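Puzzle solvers get judged on move count far too often. Our search for Kolum, a tube-and-ball sorting game, found a 9-move answer after checking 925 states. A greedy version needed 10 moves and almost no searching. I would ship the greedy one. Players at a table lose more time fumbling a pour than they do on one extra move.

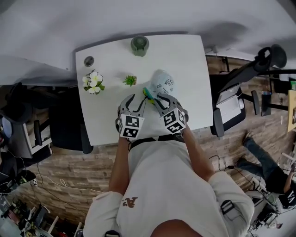

Shortest is easy to prove - that is why papers like it. I'd score solvers on total time, hands included.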